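斯坎德维尔（Skandville）影视写作与导演驻留计划开放申请，线上说明会同步报名

2022年6月13日，星期一

对于想进入影视行业、手里又攒着几个剧本或者几条短片的年轻人来说，夏天往往是最忙乱的一段日子。毕业的毕业，搬家的搬家，找实习的邮件发出去一封又一封，回信却总是来得很慢。好在今年有一个新的去处可以考虑：斯坎德维尔影视写作与导演驻留计划本周起正式开放申请，面向即将毕业的学生和毕业不久的校友，学院职业发展中心也会为有意申请的同学安排一场线上说明会，外加一段时间的材料辅导。

这个计划由斯坎德维尔的独立制作公司Rebelo发起，Kenness艺术学院的影视系参与课程设计，驻留期间的工作坊、剧本围读和拍摄练习都放在斯坎德维尔老城区进行。首期一共录取10人，编剧和导演两个方向都收，不预先分配比例，完全看作品。入选者会在当地住满一个完整的驻留周期，食宿由主办方承担，往返路费也可以凭票报销，这一点对于手头不太宽裕的同学来说，应该是个不小的安慰。

说起来，这个计划的前身是一个规模小得多的周末写作坊，最初只收本地学员，大家围着一张长桌读彼此的剧本，读完了再一起去吃晚饭。后来报名的人越来越多，外地来信询问的也不少，主办方就在今年5月决定把它扩展成正式的驻留项目，并且第一次把导演方向加了进来。据介绍，消息在合作院校内部刚刚放出去的时候，咨询登记的人数就到了820，远远超出筹备组原先的设想，线上说明会也正是因此才临时加开的。

驻留的内容安排得相当扎实。前半段以写作为主，每位学员要带着一个自己的项目进来，可以是半小时剧集的试播集，也可以是短片或者长片的前一幕，在导师的陪伴下反复修改。后半段则转向拍摄和呈现，编剧与导演自由组合，从剧本里挑出一场戏来完成拍摄，最后在Nesto放映厅对外放映。放映之后还有一场业界交流，受邀的有制作公司的开发人员、经纪人，也有几位前几年从写作坊走出来的学长学姐，他们会聊聊自己怎样拿到第一份编剧助理或者场记的工作，中间走过哪些弯路，又有哪些事情是当年很希望早一点知道的。

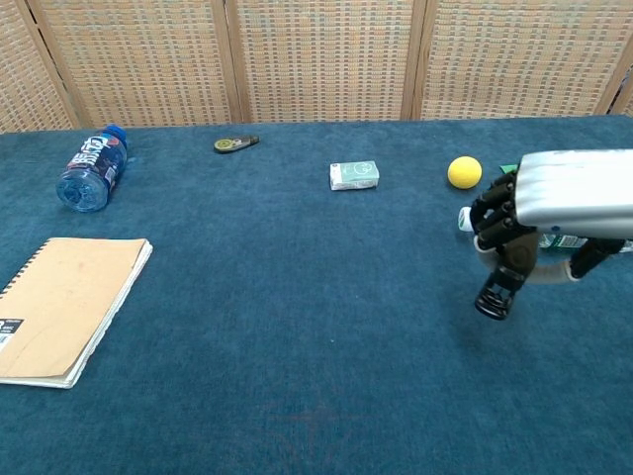 桌上的水瓶与线圈本。

再来说说申请材料。需要提交的有个人简历一份、创作自述一篇，以及代表作品一部。编剧方向的代表作品为原创剧本，篇幅不得超过30页；导演方向提交一条已经完成的短片，附在线观看链接即可，请务必确认链接在评审期间一直有效，密码也要写清楚，往年类似的项目里总有同学在这一步上吃亏，实在可惜。合作完成的作品也可以提交，只是要注明自己在其中承担的具体工作。两个方向可以同时申请，但需要分别准备材料，不能用同一部作品来报两次。

创作自述是不少同学最头疼的部分。职业发展中心的老师们这几年陪着大家改过许许多多的自述，感触很深，特意请我们在这里多叮嘱几句。评审想在自述里读到的，是你为什么要写这个故事、为什么现在写，还有你打算在驻留期间把它推进到什么程度。获奖经历放进简历里就可以了，自述里不必再列一遍。文字朴实一些没有关系，具体的细节总会比漂亮话更能留在人心里。还有一点，自述另附的项目梗概请控制在400字以内，超出的部分评审系统会自动截去，最后几句话要是恰好写着结局，那就看不到了。

线上说明会由职业发展中心主持，Rebelo的开发团队和Kenness艺术学院影视系都会派代表参加，先介绍计划的整体情况，再留出充足的时间来回答提问。同学们如果有不方便当众问的问题，比如签证、在读期间能否请假参加、作品版权归谁之类，也可以在报名表里提前写下来，工作人员会在会后逐一邮件答复。关于版权，主办方已经先给过一个说法：学员带来的项目版权仍归学员本人，驻留期间合作拍摄的片段则由参与者共同署名，如果今后要用于商业用途，需要另行商定。

说明会结束以后，中心还会开放一批一对一的材料辅导时段，剧本和短片都可以带来聊，每位同学可以预约一次，先到先得。辅导老师会提前看过材料，所以请在预约的时候就把文件一并上传，哪怕只是初稿，哪怕中间还有几场戏空着，也没有关系，大家尽管放心拿过来。英文不是母语的同学，如果需要在语言上得到一些帮助，可以在预约时备注，写作中心的老师会一起参加。

另外，对于这次暂时不打算申请的低年级同学，说明会同样欢迎旁听。许多驻留和工作坊的要求其实大同小异，早一点了解，平时写作业、拍练习的时候心里就会多一份打算，等到真正要交材料的那一天，也不至于手忙脚乱地从头开始。会议录像会在整理好之后上传到职业发展中心的资源页面，凭学校账号登录就能观看。

报名说明会、预约材料辅导以及下载申请表格，请前往职业发展中心网站的“活动与机会”栏目，在列表中选择“斯坎德维尔驻留计划”。具体的会议时间和申请截止日期以该页面公布的为准，如有调整，已经报名的同学会收到邮件通知。

（职业发展中心供稿）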